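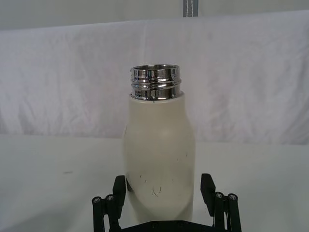

Insulated Bottles: Care and Use FAQ

Applies to Lisent screw-neck bottles with a coated body. Last revised 10 August 2024.

What is the exposed metal at the top of the bottle?

The neck is stainless steel and is left uncoated so that the cap threads run metal to plastic. Coating stops at the shoulder. A bright, mirror-like neck above a matte body is the normal finish.

There are thin dark marks on the lower half of an off-white bottle. Is it damaged?

Small scuffs, hooks and hairlines low on the body are surface wear in most cases. They do not affect the insulation. Wipe the area with a damp cloth and a little dish soap. Marks that remain are in the coating itself and will not come out. Do not use scouring powder or steel wool, as either will leave a shiny patch on a matte finish.

How do I tell a scuff from a dent?

Run a fingertip across the mark. A scuff is flat or nearly so. A dent can be felt as a hollow, and a deep one may press the outer wall against the inner. Test by filling with hot water, fitting the cap and waiting 5 minutes. A warm spot on the outside means the vacuum has been lost and the bottle should be replaced.

Can I pour from the bottle into a plastic cup?

Yes, if the drink suits the cup. Check the base of the cup for a temperature limit before pouring anything hot. Stand the cup on a level table, keep the mouth of the bottle just above the rim and tilt slowly. The open neck has no pouring lip, so a full bottle will surge if tipped fast. 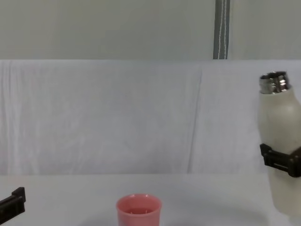 Uncapped bottle and pink plastic cup.

How full should the bottle be?

Fill to the base of the neck. Liquid in the threads is pushed out when the cap goes on.

How do I clean the threads?

Use a soft brush and warm water, working around the neck. Rinse, then leave the bottle upright with the cap off until the inside is dry. Wash the cap separately and lift out the seal once a week.

Can the bottle go in the dishwasher?

The cap can, on the top rack. The body should be washed by hand - dishwasher heat dulls the coating over time.

Which replacement caps fit?

Cap 232 fits the coated Lisent bottles. The Cakitz wide cap has a different thread pitch and will bind after half a turn. Do not force it.

Where can I get a cap or seal?

Both are stocked at the Zamani counter in Drisville. Seals are sold in packs of 3. Bring the old seal for matching if the cap number has worn off.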